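Progress report to the funder
Project: Open Beds – short-stay lodging for families of patients
Period covered: September to the end of the year
Prepared by Séverine Huet, project coordinator
January 30, 2024

1. Summary of the period

In this period we opened the second floor of the Mallet house and received families there for the first time. In total the house gave 127 nights of lodging. This is less than we wrote in the application, where the target for the period was 300 nights. The main cause is the late delivery of the fire doors, which kept the second floor closed for the first weeks. The first floor was used almost without a break.

The budget is respected, with one exception in the line for laundry, explained in section 4.

2. Rooms and furniture

Five rooms are now ready on the second floor. Each room has a bed, a lamp, a small desk and a closet with a key. The mattresses came from Plastamis in two deliveries. The first delivery had the wrong size for two of the rooms, and the company exchanged them without cost, but we lost nine days with this.

We decided to have the same white bedding in all rooms. In the first year each room had its own colors and the staff spent much time looking for the matching pieces. 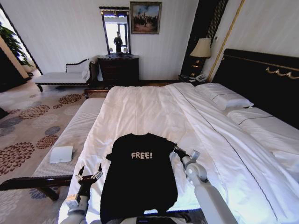

One of the large beds, with white duvet and piped pillows.

The walls on the second floor were painted by Wamer, the same firm that did the stairs. The quality is good. There is still a mark of humidity near the window of room 4, and the firm will come back to look at it when the weather is dry. We have kept 5 percent of their invoice until this is finished, as the contract permits.

The shared kitchen has a second refrigerator. Families asked for it many times in the guest book, and I am glad that we could include it without asking for more money.

3. Families received

Most families came through the social service of the hospital. They stayed between two and 30 nights. The long stays were parents of very young children, and for these families the price is the most difficult question. We applied the reduced rate each time the social worker confirmed the need in writing.

We had to refuse families in two weeks of the autumn, when the first floor was full and the second was not open yet. I called each of them again later. Two of them still needed a room and were received.

The guests write that the house is quiet and that they like to be able to walk to the hospital. The complaints are about the parking and about the hot water in the morning, which is weak when several people take a shower at the same time. The plumber has given an estimate for a larger tank. It is attached to this report as annex B.

4. Laundry and cleaning

This is the line where we spent more than planned. Our idea in the application was to wash everything in the house. After some weeks we saw that the two machines in the basement were not enough for the sheets and the duvet covers of both floors, and the drying took too long – there is no good place to hang large pieces inside. 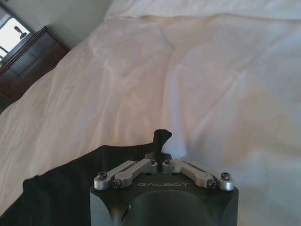
We therefore signed a contract with an outside laundry for the large pieces only. Towels and kitchen cloths are still washed in the basement. The contract is for six months and can be stopped with a notice of one month. The extra cost is covered by the money that we did not spend on heating for the second floor while it was closed, so we do not ask for a change in the total. We ask only for your agreement to move this sum from one line to the other.

The cleaning plan is new also. Rooms are now cleaned between 10 a.m. and noon, when most guests are at the hospital.

5. Reservations

The reservation program Jindix is in use at the front desk. The training was short but sufficient. At the beginning we kept the paper calendar in parallel and found three differences between the two, all of them from typing errors in the date of departure. The paper calendar is now stopped.

One function is missing for us: the program does not allow a stay with an open end date, and many of our families do not know when they will leave. For the moment we enter one week and extend it by hand.

6. Next period

– Install the larger hot water tank, if you approve the estimate in annex B.
– Finish the repair of the wall in room 4 and pay the rest of the invoice.
– Meet the social service to present the second floor and the reduced rate again.
– Send you the corrected budget table after your answer on section 4.

I remain available for a visit of the house at any date that is convenient for you. Please tell me one week before, so that I can keep one room free to show.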